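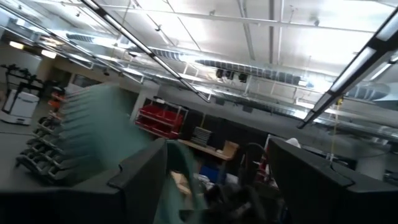

Stadura says on the help board that if the fingers let go late, you should check the pads before you touch any settings, and that most people do it the wrong way round and lose an evening to it. Well, I lost two.

So, gripper maintenance on the two-arm bench. Writing this down fast before I forget which screw was which.

Symptom: cloth drags on release. Fingers open, the fabric hangs on a second longer than it should, then drops wherever it likes. Rigid stuff fine. I had already redone the zero position, twice, and put the force down to 60 from whatever Ernance shipped it at. No change. Put it back.

Pads, then. Two screws per finger, tiny, do NOT use the ball-end key, I rounded one off in October and had to drill it. Old pads had a shine on them and a bit of gunk along the edge. New ones from Bristo, 17 bucks a set, came in a bag with no instructions. They go on with the ridges crosswise. Wipe with alcohol first, let it dry, then snug the screws by hand. Snug, not tight.
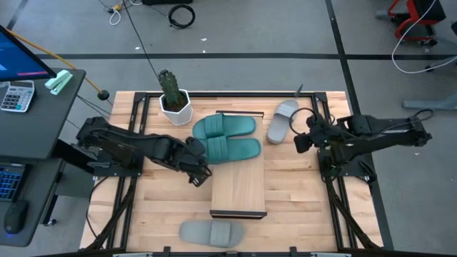

After that you have to re-zero or the fingers think they are closed when they arent. Close slow, hold five seconds, save. Do each side seperately. If you save both together the left one takes the right one's number, which is a bug I have reported and will report again.

Then cables. Whole bundle off, look for flat spots, strap it back on with slack at the elbow. I always leave too little. Wrist to full twist both ways before you call it done.

Test run was 200 open/close cycles on the Baptiste script, no load, watched the first few and went to make coffee. No faults in the log. Cloth test is next, still need to write that bit.

Also need more pads. And a better key.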